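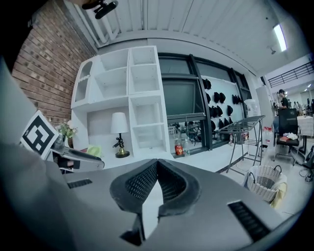 Namora open shelving unit in white, with a table lamp in the lower bay.

We use cookies to remember your cart and to count visits to our pages. By continuing to browse you accept our cookie policy.

Namora Open Shelving Unit, White
By Worex
Price: $2,362
Availability: made to order

The Namora is a tall, open shelving unit with compartments of different sizes. It has square compartments in the upper and right sections, a wider bay at the bottom left, and an arched opening at the far left end. There are no doors or drawers. It is sold in white only.

The unit was drawn by Borghild Sæther for Worex. She wanted one piece that could hold things of very different heights without a row of adjustable shelves, so the compartments are fixed and the variety is in the layout. Small items go in the squares. The wider bay takes a table lamp, a record player or a stack of large books laid flat. Most customers leave the arch for one taller object.

Placement

The Namora is meant to stand with its back to a wall. It can be used against drywall, plaster, concrete or brick. It should not be used as a room divider. The anti-tip hardware has to be fixed to a wall, and the unit is not sold for freestanding use.

Old brick is often uneven. If your wall bows or has mortar that stands out past the brick, hold a long level against it before you choose a spot. Small gaps behind the unit are fine. For larger gaps, use the spacer blocks in the hardware bag so that the anchor straps pull tight. Screws for wood studs are included. Anchors for brick and concrete are not, and the right type depends on the wall.

If you plan to put a lamp in the lower bay, place the unit near an outlet and decide on the cord route before you fix it to the wall. Leave room above the shade and use an LED bulb. The lamp is not included with the shelving.

Load limits

Square compartments: 33 pounds each
Lower bay: 50 pounds
Top surface: light items only

The limits are for weight spread evenly over the surface. Put the heaviest things in the lower bay and keep the upper compartments for lighter ones. Do not climb on the unit or let children use the compartments as steps.

Delivery

The unit ships on a single pallet. It weighs some 200 pounds with packaging, and delivery is to the ground floor of the address. Two people are needed to unload it. Delivery upstairs can be added at checkout, but please measure the stairs and any turns first. The carrier will not take the unit over a railing or through a window.

Check the cartons while the driver is still there. Write any damage on the delivery slip and send us photos within two business days.

Assembly

The unit arrives in sections that bolt together from the back. Put the sections together face down on a blanket or on the flattened cartons, then stand the unit up with one person at each end. Start with the end section that has the arch. The bolts should be finger tight until all the sections are joined. Check that the unit is level, tighten everything, and fasten the straps to the wall last.

A hex key is in the hardware bag. You will also need a drill, a level and a Phillips screwdriver.

Care

Dust with a dry cloth. For marks, use a damp cloth with a little dish soap and wipe dry. Do not use scouring pads, bleach or furniture polish. Felt pads under lamps and ceramics help prevent scratches. A touch-up pen in the same white can be ordered from the parts page.

Common requests

Can I order extra compartments later?
No. The layout is fixed and the sections are made as a set.

Can the arch go on the right?
A mirrored version was offered until November but has been dropped. We may have leftover end sections in the warehouse, so write to us if you need one.

Do you sell bins that fit?
The Yimyam bins listed below fit the square compartments. They slide in from the front and have a cutout for a handle.

Returns

Unassembled units can be returned in the original packaging within the return period shown on your order. Return freight is paid by the buyer. We can't take back units that have been assembled or fixed to a wall.

Page updated 25 Dec 2019

Related items
Woller table lamp, drum shade
Yimyam storage bin, set of four
Namora low bench, white
Worex wall anchor kit for brick and concrete
Worex touch-up pen, white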